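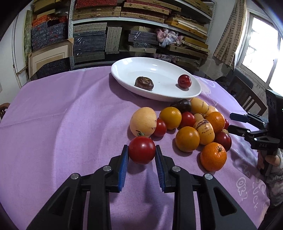 Pourquoi commencer un projet de robotique par le tri d'objets ?
Le tri oblige à traiter dans un ordre simple les quatre questions de toute cellule automatisée : reconnaître l'objet, le saisir, le transporter, le déposer au bon endroit.

Chapitre 4
Saisir et ranger des objets de formes variées

Objectifs du chapitre
Décrire une pince à deux doigts parallèles.
Choisir un point de saisie sur un objet arrondi.
Découper une tâche de rangement en étapes élémentaires.
Tenir un journal d'essais exploitable par un autre groupe.

Situation de départ

Le club de robotique du lycée d'Ornham prépare l'épreuve de manipulation du concours Flokance, qui a lieu en mai. Le règlement, publié le 13 janvier 2021, demande de déplacer des fruits entre une table et un plat sans les faire tomber ni les écraser. Chaque équipe commence avec 100 points et en perd 10 par chute. Les objets diffèrent par la taille, la couleur et la forme, et leur position change d'une manche à l'autre.

Avant d'écrire la moindre ligne de programme, les élèves exécutent la tâche eux-mêmes avec des pinces tenues à la main. Ils apprennent ainsi à approcher l'objet dans l'axe des doigts, à régler l'ouverture et à relâcher sans à-coup. Radek Kováčik, qui encadre le club, demande que chaque geste soit noté avant d'être répété.

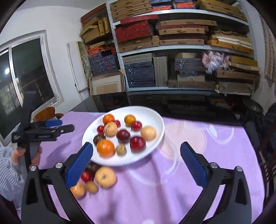 Fig. 4.1. Pince ouverte devant le plat ovale ; une seconde pince est tenue à gauche.

Vocabulaire

Mors : partie de la pince qui vient au contact de l'objet. Un revêtement strié peut améliorer l'adhérence.
Course : distance entre l'ouverture minimale et l'ouverture maximale.
Point de saisie : endroit où les mors s'appliquent sur l'objet.
Dépose : phase pendant laquelle l'objet est posé, puis libéré.

4.1 Choisir un point de saisie

Sur un objet à peu près sphérique, les deux mors doivent se faire face de part et d'autre du centre. Si la prise est trop haute, l'objet glisse vers le bas. Si elle est décalée sur le côté, il pivote et s'échappe. Lorsque plusieurs objets se touchent, on commence par celui dont les deux côtés sont dégagés.

Activité 1
Par groupes de deux, rangez dans un plat les objets disposés sur votre table. Un élève manipule, l'autre remplit la fiche : objet choisi, sens d'approche, résultat de la prise. Échangez ensuite les rôles et comparez vos fiches.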